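**Flollik Craft Hall, walk-round before the summer open house**
Checked July 8, 2026

Thank you all for leaving the place so tidy, it made my afternoon much easier! I've ticked what's fine and left a few words wherever I had something to add (sorry, I always have something to add).

- [x] **Front doors.** Both open fully and close by themselves. The left one still squeaks, though I've grown fond of it.
- [x] **Fire extinguishers.** Gauges in the green, tags readable.
- [ ] **Hallway.** The Palamarchuk boxes are back under the coat hooks. Please find them a shelf before the open house.
- [x] **Tables.** Legs tight, tops clean, no splinters that I could find, and I did run my hand along every edge.

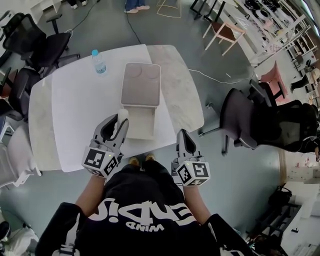 - [ ] **Extension cords.** The long orange one has a nick near the plug. I've put it in my office, so please don't go looking for it; a new 12-foot cord is on order from Drolemitz.
- [x] **First aid box.** Fully stocked, with over 100 bandages, so we should be all right for a while.
- [ ] **Back steps.** The second tread gives a little when you step on the right side. Use the ramp until it's screwed down, even if you're in a hurry with the tea tray.
- [x] **Exit signs.** All lit, including the one by the Potilia Room that used to flicker.

I'll come by again once the cord and the steps are done, and I'll bring the spare key for the supply closet.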